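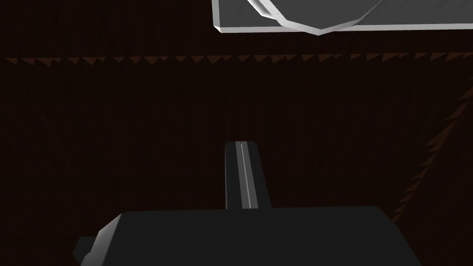
Cistari Field Equipment Catalog, Vol. 6, No. 2, p. 57

Sketska Scene Sketch Kit
Item 190
In stock

We love this kit, and so do the patrol officers and investigators who have been using it since the first run sold out. The Sketska puts everything you need to draw a measured crime scene sketch into one flat case that fits behind a car seat. Open it on a hood, a porch rail or your own knee and start drawing!

The pad holds 190 sheets, printed on one side with a light blue grid. Each sheet has a header block for case number, address, date, time started, time finished and the name of the person doing the sketch. There's a north arrow to fill in and a box for scale. The blue drops out on most office copiers, so your lines stay clear in the report and the grid doesn't fight with them. 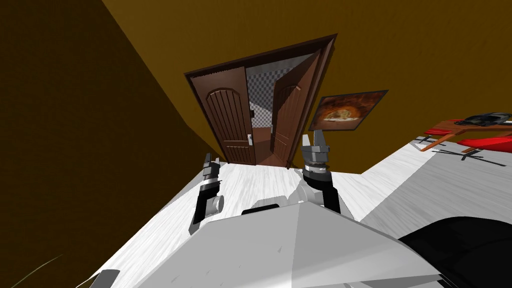

The templates are our favorite part. There are six, in clear green plastic, and they snap into the lid so they don't slide around. One is for vehicles, one for furniture, one for doors and windows, one for body positions, one for road markings, and the last is a plain set of circles and arrows for casings and other small items. Brynhildur Skov drew them all from scratch for this edition. The door swings finally match the grid at quarter-inch scale (thank you, Brynhildur), and the pickup truck no longer looks like a bus.

You also get two tape measures, one long reel for outdoor work and one short steel tape for rooms. Both have big black numbers you can read by flashlight. The long one has a ring at the end that slips over a stake or a nail, which is a huge help when you're measuring alone from a fixed point.
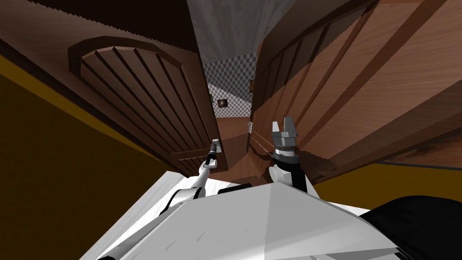

Write your baseline and your two reference points on the sheet before you pull the first measurement. A printed reminder on the inside of the lid walks through it, along with a short example of triangulation using a house corner and a utility pole. New officers tell us they look at it all the time. So do a few sergeants!

Bernardo Godinho took the kit through a full night course in the rain and came back with a list of fixes. We made them. The clip is wider now, the case has a drain notch, and the pencils are held by an elastic strap that you can work with gloves on.

What's in the case
Grid pad, 190 sheets
Templates, set of 6
Tape measures, 2
Mechanical pencils with spare lead
White eraser
Folding scale rule
Rain cover

Refill pads are sold separately and fit the older Fandby case too. The Juhl clipboard light clamps onto the top edge and is well worth adding if you work nights.

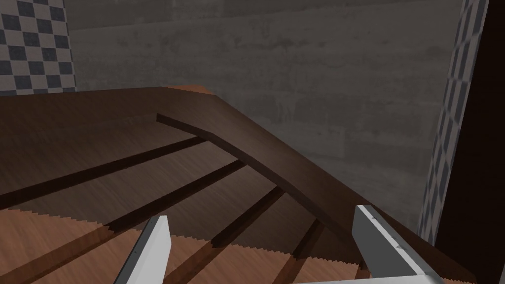

Dark wooden slats seen from above, between two gripper fingers.

Agency orders: ask for Nanna Skov at the order desk. Purchase orders are welcome, and the case lid can be printed with your department name. Printed lids ordered now will ship in June.

Page updated May 10, 2021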